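Home Notebook Machines Spare parts Search

July, morning, hand-held gripper no. 5 (Wudora table kit)

The left jaw of gripper 5 did not close the same as the right one. I noticed it yesterday in the evening when I closed it slowly without any object. The left pad arrived first and pushed the right pad a little to the side. With a hard object one does not feel this. With a thin object it slides out at the front.

I started with the counter. It says 2,759 closings from the last service. Our rule in the Multport sheet is to check the pins and the pads before 3,000, so the service was near anyway and I did it complete.

Order of work:
- Took off the trigger cable, cleaned the end piece, put it back with less tension.
- Moved each linkage by hand and felt for play at the pins. Right side good. Left side, the rear pin had play that I can feel with the fingernail.
- Changed the rear left pin and its washer. The old pin has a bright ring where it was rubbing. I keep it in the small bag with the other old ones.
- Wiped both pads with alcohol and left them for 30 minutes before touching anything.
- Set the zero again with the Fultar gauge block. The first try was wrong because I had the block the other way around. The second try was good.

After the zero I do the grasp check on the usual home objects, on the black marble-pattern table. I prefer soft things for this check. A hard box will hide a bad alignment, but fabric shows it very quickly, it turns between the pads or comes out on one side.

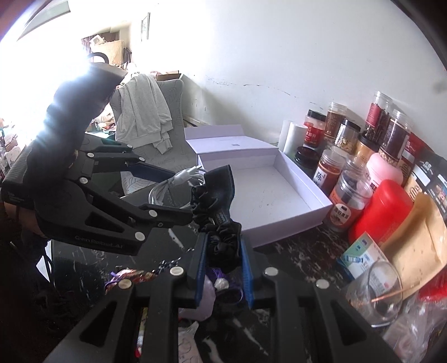 For the soft check I close slowly, lift by the width of a hand, wait, and put down again. I write in the table only "held", "turned" or "lost". The setting of the trigger stop must stay the same for the whole series. Last month I moved the stop in the middle and then the first half of the table could not be compared with the second half, and I had to repeat everything.

Result with the new pin: 100 closings on fabric objects, 5 times "turned", zero times "lost". Before the service I had stopped the series early, so I do not have a fair number to put beside it. Next time I must finish the bad series also, even if it is boring.

Two small points for colleagues. The screws of the pads should be tightened only until the pad does not move. If one goes further, the pad bends at the middle and the contact is only on the two ends. Also please do not put oil on the pins. The oil goes to the pads sooner or later, and then we clean everything again.

In the afternoon I compared with the second gripper, over the same table and with the packets and the pouch lying between.
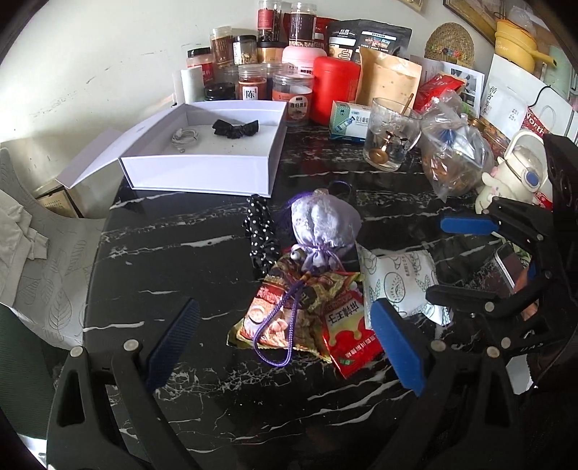
Jaws low over the table, second gripper at the right. Packets and lavender pouch in front of the open white box.

The second gripper has a softer spring than number 5. I am not sure if this is from age or if it came so from Ķēniņš with the last delivery. I measured nothing today, it is only the feeling in the finger. To do: put both on the spring scale and write the values in the Multport sheet, same page as the pins.

The flat packets are more difficult for both. The tips must come very low and then the lower edge of the pad touches the table before the packet is between the pads. I tried to come in with the jaws tilted and it is better, but then the zero is not so important anymore and the check loses its meaning. So flat packets stay out of the service check. We can use them for practice.

Spare pins: 30 in the drawer before today, one used. Washers I did not check. Blue pads, there is one pair left, I will order together with the cable ends.

Counter of number 5 set back to zero before the fabric series. The cable tension I will look at again tomorrow, it is maybe a little too loose now.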